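Tidell Desktop File Organizer, white

The Tidell is an upright organizer for the top of a desk. It holds folders, notebooks, catalogs and the kind of loose paper that otherwise collects beside the keyboard. We have kept it in our range for several years now, and it is the model which our customers order again most often, usually because one person in an office has it and the others ask where it came from.

It is made for us by Javo, a small workshop that also makes our letter trays. The two products are designed to stand next to each other, and the white is the same white. If you own trays from our older range, please note that the old color was a little warmer. Side by side, in daylight, you will see the difference.

What it holds

The compartments are wide enough for letter size and A4 folders placed on their long side. Legal size folders also fit, but they stick out at the front, and if your desk is narrow you will touch them with your sleeve all the time. For legal size we recommend the deeper Bodnár organizer, which you find in the same section of the shop.

Hardcover books can stand in it too. Many customers use one compartment for a planner or a thick notebook and the others for paper. A heavy book should go in the compartment closest to the wall, so that the weight does not pull the organizer forward when you take out the rest.

The total load should stay under 17 pounds. This is a number we tested ourselves, with catalogs, and we stopped there because nothing more would fit. With a normal mix of paper and folders you will not come near it.

Setting it up

The organizer arrives flat. In the box you find the side panels, the base, the dividers and a small bag with four rubber feet. You do not need tools. Put the feet on the base first, while it is still easy to turn over, and wait a few minutes before you stand it up. After that the dividers slide in from above. They go in quite tight the first time, and you can press with the flat hand, but please do not use a hammer. We mention it because we have received pieces back with clear marks of a hammer.

The position of the dividers can be changed later. To take one out, hold the base with one hand and pull the divider straight up. If you pull at an angle it will stop halfway, and then it is better to push it down again and start over.
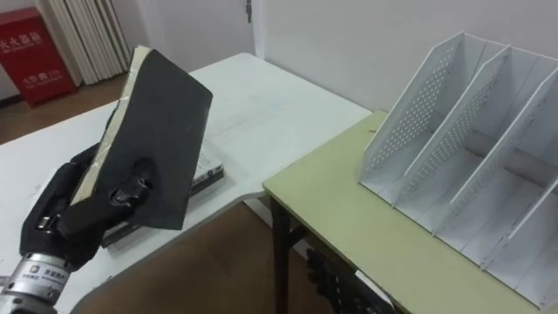 As for where to put it, left or right of the desk is mostly a question of which hand you write with. Right-handed people often prefer it on the left, so they can take a folder without putting down the pen. At the back of the desk it looks more tidy, but you will have to stretch for it, and after some weeks you may find that you put things on top of it and no longer inside.

A suggestion for sorting

We are asked about this more than about the product, so we write down what works for us in the shop. The front compartment is for papers that must leave the desk this week: bills, forms, things to sign. Behind it come current projects, one folder for each. The last compartment is for reference, meaning price lists, manuals and the planner from last year. When the front compartment is full, it is time to sit down with it for half an hour – usually a good part of the content can go directly into recycling.

Labels help if more than one person uses the desk. The front edges are smooth and take the Cinis paper labels well, and those labels come off again without leaving glue. Plastic tape with strong glue can take a little of the color with it, so please avoid it.

Cleaning

A soft cloth, slightly damp, is enough. For ink marks you may use a drop of dish soap, then wipe again with clean water and dry it. Do not use scouring powder or anything with bleach. White shows dust less than black does, but it shows coffee very well, and a coffee ring that stays over the weekend needs some patience.

Delivery and returns

Orders placed before 2 in the afternoon leave our warehouse the same day. In November and December it can take one day longer. Shipping is free for orders over 80 dollars, and you can combine the organizer with any other article from the shop to reach this amount.

If it does not suit your desk, you can send it back in the original box. Please take out the dividers before packing – they damage the side panels when the organizer travels assembled. Feet that are already glued on are no problem for us.

Spare dividers and spare feet are sold separately. Write to us with the article number, and tell us if your organizer is from the older range, where the dividers are a little shorter and cannot be exchanged with the new ones.

Article number: 397
Color: white
Suitable for: letter, A4; legal size with overhang
Assembly: without tools
Also available: letter tray in matching white, spare dividers, spare feet

Contact | Shipping and returns | © Tidell Office Goods. All rights reserved. | Back to top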